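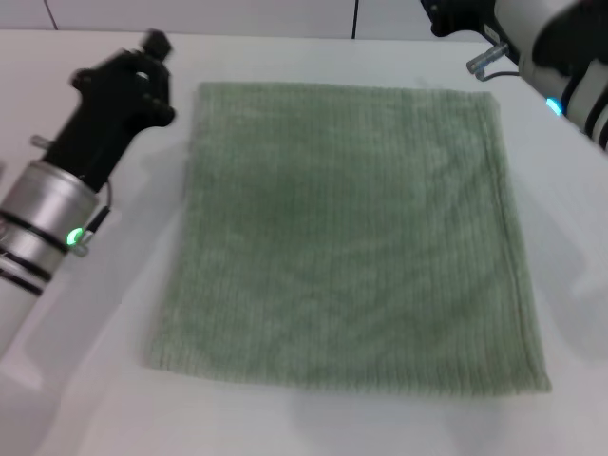

Tasbridge Leisure Centre Members' Forum
Facilities and Services > Changing Rooms
Topic: Withdrawal of the towel hire service

E_Lecomte (Member Services)
Posted 3rd July
Members are advised that the towel hire service at the wet-side reception will be withdrawn at the end of the summer term. The present contract with Maillard, which supplies and launders the towels, will not be renewed on its existing terms. Members will be asked to bring their own towels from that point. Those who have paid for hire in advance will receive a credit on their membership account. Comments are invited in this topic and will be put before the management board at its next meeting.
Eugénie Lecomte

hoarau_b
I wish to record my objection. The hire service is listed in the membership agreement as one of the benefits of the full tariff, and I can find no clause permitting its removal part way through a year. A credit for advance payments does not address the position of members who chose the full tariff for this reason. May I ask whether the tariff itself will be reduced?

lane4_telma
I would support the withdrawal. The stock has been poor since January. On several visits the towels offered to me were thin at the hems and no longer absorbent, and I have brought my own ever since. The money would be better spent on the showers, three of which have been out of order for most of the spring.
Telma Echeverría

hoarau_b
With respect to the previous contributor, the condition of the towels is an argument for better towels. Many of us travel to the pool directly from work and cannot reasonably carry a damp bath towel home on the Listden bus.

B.Courtois
I should be grateful for the figures on which the decision was based. The notice in the foyer states that 200 towels are held in stock, and that average daily hire has fallen to 76. That does not seem to me a service without users. Was a smaller contract considered?

E_Lecomte (Member Services)
In reply to the points raised:
The full tariff is under review and a statement will be issued separately. I am not able to say more at this stage.
A smaller contract was requested. The supplier's minimum order is 200 pieces per collection, whether or not they have been used.
Repairs to the showers are paid for from a different budget and are not affected by this decision.

saludo_e
The centre might consider the arrangement in place at the Pradar baths, where towels are sold at cost from the reception desk and members take them home to wash. It removes the laundry contract altogether. I would only ask that plain cotton be chosen – the microfibre kind sold there at first was widely disliked.
Erlinda Saludo

lane4_telma
I have no objection to that proposal, provided that the price is displayed.

hoarau_b
I do object. Purchase is not hire, and the difficulty of carrying a wet towel remains exactly as before. I have written to the board under the complaints procedure and would encourage other full tariff members to do the same.

B.Courtois
I shall be writing also, chiefly on the question of the minimum order. Could Member Services confirm the closing date for comments?

E_Lecomte (Member Services)
Comments will be accepted until noon on the day before the board meets. The date will be posted in the foyer and at the head of this forum. Mrs Saludo's suggestion has been added to the agenda.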